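Right, a thread about our grasp checking rules, after three of you asked what "the Pekness sheet" is. Get a brew, it goes on a bit.

Pekness is just our house rulebook for simulated gripper work. It started as a page of grumbles stuck over my desk and now it's what everyone on the Zondico project signs off against (still mostly grumbles, mind).

Rule one: no grasp gets passed on a success flag alone. Somebody has to open the wrist view and look at it. Yes, with their eyes. Yes, every object type!

Rule two: both fingers get checked for contact, one at a time. If you can only vouch for one side, you write "one side" in the log and move on. No guessing, no "probably fine".

Rule three is the one people moan about. Shadows don't count as evidence. I've seen folk call contact from where a dark patch starts, and with our render settings that edge can be all over the place.

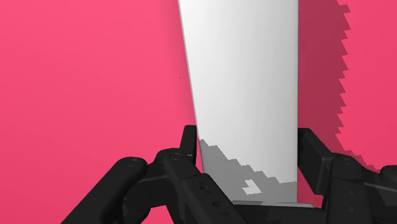
Wrist view, tall white part held near its base. Look at the stair-stepped shadow edge on the pink wall.

See the grey shadow on the part itself as well? Blocky along the top, with a little white patch where it breaks up. Judge the grip from the finger segments against the sides and leave the shadows out of it.

Rule four: write down your shadow settings with every batch. We had a run of 2,566 grasps last November and 61 of them went back for a second look, purely as two machines were set up differently and the logs didn't say so. I did most of those by hand. Never again.

Rule five: tall things get their own line on the sheet. If the top end is out of view, you can't sign off the top end. Sounds obvious, gets skipped all the time.

How many do we look at? 200 per batch, picked by Doruler so I can't cherry-pick the pretty ones (I would, I know I would).

Edet is trying the same sheet on their bench next, and they've already asked to scrap rule three. They can't have it.

Happy to share the blank sheet if you want it, just reply and I'll dig it out after tea. Rule four's wording is still a mess, so suggestions very welcome on that one!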